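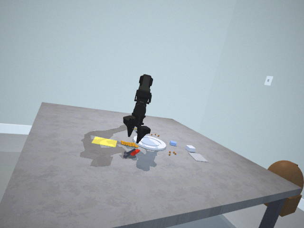 Pegel Jakimero

Der Pegel Jakimero liegt am linken Ufer, Flusskilometer 1242, dort, wo die Schlucht enger wird und der Weg aufhört. Ich erreichte ihn an einem Freitag kurz nach fünf Uhr morgens. Die Sonne stand noch hinter der Kante, das Wasser war grau und führte Sand.

Der Auftrag umfasste 6 Messpunkte zwischen der Brücke von Sorrentino und dem Stausee Vallum. Pro Messpunkt waren Wasserstand, Fließgeschwindigkeit, Leitfähigkeit und Temperatur zu erfassen, dazu eine Schöpfprobe aus der Flussmitte. Fünf Punkte hatte ich erledigt. Der letzte war der einzige ohne Zufahrt.

Die Pegellatte war bis zur oberen Schraube verschlammt. Ich bürstete sie frei und las ab, dann noch einmal. Der Wert lag unter der Skala. Das Formular sieht diesen Fall nicht vor — es kennt ein Feld für den Wasserstand und ein Feld für Bemerkungen. In das erste trug ich einen Strich ein, in das zweite: trocken bis unter Nullpunkt, Ablesung nicht möglich.

Die Leitfähigkeit betrug 2540 Mikrosiemens pro Zentimeter. Im Datenblatt der letzten Kampagne standen 700. Ich spülte die Sonde, kalibrierte sie mit der Standardlösung und wiederholte die Messung. Die Anzeige kam auf denselben Wert zurück und blieb dort stehen.

Für die Schöpfprobe musste ich hinein. Das Wasser ging mir in der Flussmitte bis zum Knie. An der Felswand gegenüber verlief die alte Hochwassermarke, ein heller Streifen weit über meinem Kopf, darüber eine eingemeißelte Jahreszahl, die ich von unten nicht lesen konnte. Ich füllte die Flasche, verschloss sie unter Wasser und beschriftete sie am Ufer.

Danach kostete ich vom Fluss. Die Arbeitsanweisung untersagt das ausdrücklich, Abschnitt Probenahme, vorletzter Absatz. Es schmeckte nach Salz und etwas nach Eisen, am Gaumen blieb ein Belag. Meine Großmutter hatte aus demselben Fluss Kaffee gekocht.

Um sechs Uhr zwanzig erreichte das Licht die Wasseroberfläche. Ich notierte die Uhrzeit, obwohl es auch dafür kein Feld gab. Dann packte ich die Sonde in den Koffer, schulterte die Kühltasche und ging flussaufwärts zurück, die ersten Meter im Wasser.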